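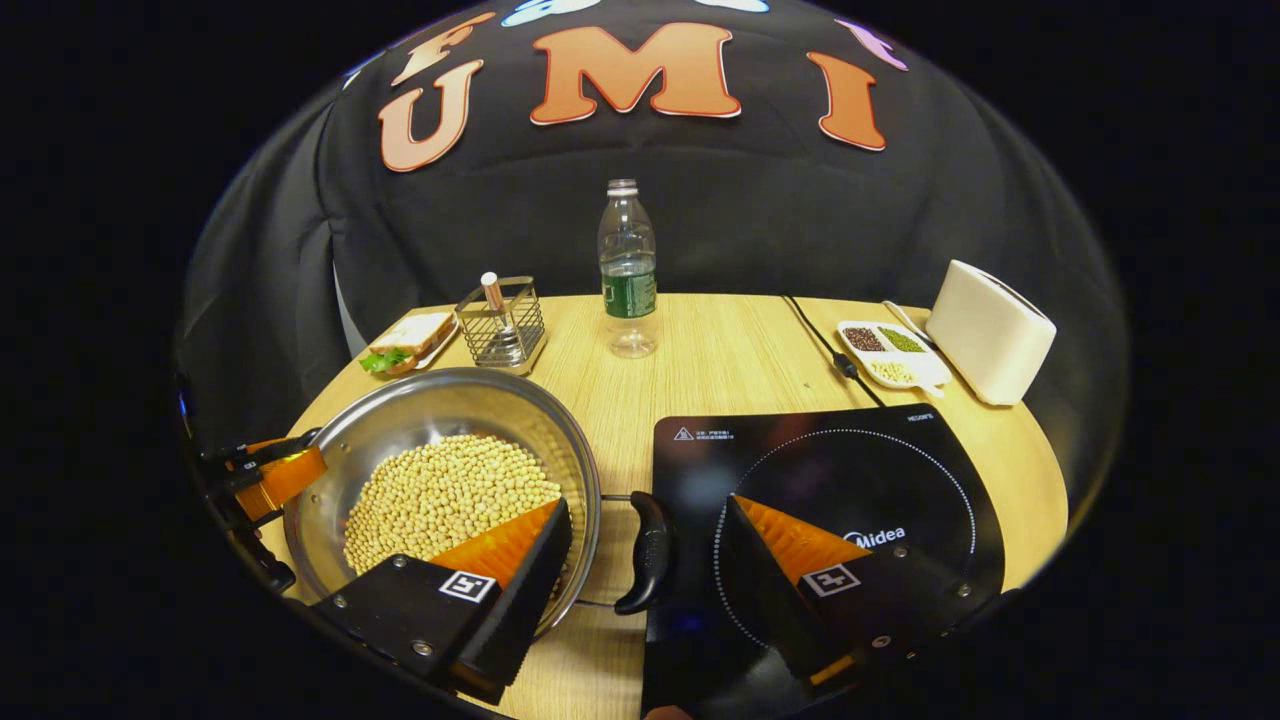
Photo: Kadri Sproģis

Soybeans before breakfast, and a shop with a line out the door

Wednesday, November 22, 2023

I set my alarm for 4:30 last week so I could watch somebody make tofu, and I'd do it again tomorrow (well, maybe Saturday, when I can nap after). Mỹ Cao opened her little shop, Lemus, on Trernon Street in October, and if you've walked by on a weekend you already know about the line. I finally got tired of standing in it and asked her if I could come in the back.

She soaks her beans overnight, grinds them with fresh water first thing, and cooks the milk slowly while she stirs it with a paddle that used to be her aunt's. I was told very firmly not to talk to her during this part. Soy milk goes from sleepy to all over the floor in no time at all! Then it gets strained, the coagulant goes in, and everybody stands there staring at the curds. By 7 the first blocks were out of the press, and she cut me a corner with a little salt and scallion oil. I've been buying the supermarket kind for years and I'm a bit mad about it now. This stuff tastes like beans, in a good way — sweet and kind of nutty.

Mỹ makes 300 blocks on a regular weekday and they're mostly gone by lunch. She also sells soy milk by the bottle, plain or barely sweetened, plus warm silken tofu with ginger syrup on weekends only. The syrup is strong. My nose ran. Get it anyway.

The beans come from Gijs Timmermans, who grows them out past the county line and drives them in himself. I called him and he mostly wanted to talk about rain. They had too little of it in July and then a soggy stretch right when he was hoping to get the combine out, so the harvest ran late, but he's happy with the size of the beans and says he has plenty put aside for the shop through spring. He'd never sold to a tofu maker before this year. Nearly everything he grew went for animal feed, and he told me he'd never tasted his own crop until Mỹ handed him a cup of milk over the counter. "I had two more," he said.

If you want to try making it yourself, she's teaching a class on the first Saturday of December, 9 a.m. to noon, in the back of the shop. There's room for 10 people, and you go home with a block of your own plus the pulp, which she swears by in pancakes. Helju Pärn at the bakery next door has been putting that same pulp in her rye rolls, and I ate two in the car before I got home, so I can't tell you how well they keep.

Lemus is open Tuesday through Sunday, 7 a.m. until they run out. Closed tomorrow for Thanksgiving, back Friday at the usual time. Bring a container with a lid if you've got one and she'll knock a little off the price. Class sign-up is on the clipboard by the register, and there were 3 names on it when I left (one of them is mine).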